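What the Second Arm Costs

4 min read

When Siriporn Paisan drew up her first equipment budget for Tidness, the robots took one line and everything else took another. The company sorts and repacks returned clothing for online stores, and she had been asked to price a small automated station for the odd-shaped goods that slow down a packing bench. Hats were at the top of the list.

"I had the arms down to the dollar," she says. "Then I had a line called accessories, and I guessed."

The guess was wrong by more than half. Grippers, spare fingers, mounting rails, power supplies, trays and cable all landed on that line. So did the hours of the technician who put it together. By September she had thrown out the sheet and started over with 39 separate items, each with a supplier and a lead time next to it.

Her new version splits the spending into three stages. The first pays for a test table and nothing on the warehouse floor. The second pays for people's time, which she now treats as the largest cost. The third, a station in daily use, has no money in it until the first two have been reviewed.

Mwende Swai, who plans equipment purchases for the parts supplier Skanow, thinks more small firms should buy this way. She sees customers sign for a full cell before they know what they want it to handle. A T-shirt in a bag is easy to plan for. A baseball cap has a stiff brim and a soft crown, and it can come to the table facing any direction.

The question of one arm or two came up early. A second arm adds its own gripper, wiring and upkeep, and it takes up room. Paisan asked for quotes both ways and chose two, mainly because she didn't want to rebuild the table later. She set aside 82 hours of staff time for the first round of trials and 2000 dollars for parts that wear out or break.

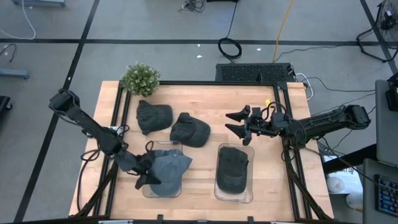 Trays were the cheapest thing on the list and caused the most discussion. Changing the tray means changing where an item has to be set down, so Paisan's advice is to settle on one early and buy extras - the same model may not be in stock next year.

She also keeps 7 percent of each stage unassigned. Her finance manager, Rochelle Whitelaw, wanted that money given a purpose. They agreed it could stay open for one stage at a time, and whatever is left goes back.

Stage two is up for review before the holiday returns start coming in.

Related

Leasing or Buying: A Guide for Small Warehouses
Katona Opens Its Repair Desk to Outside Customers
Palesa Shabalala on Writing a Maintenance Budget
How Fundlow Lends Against Used Equipment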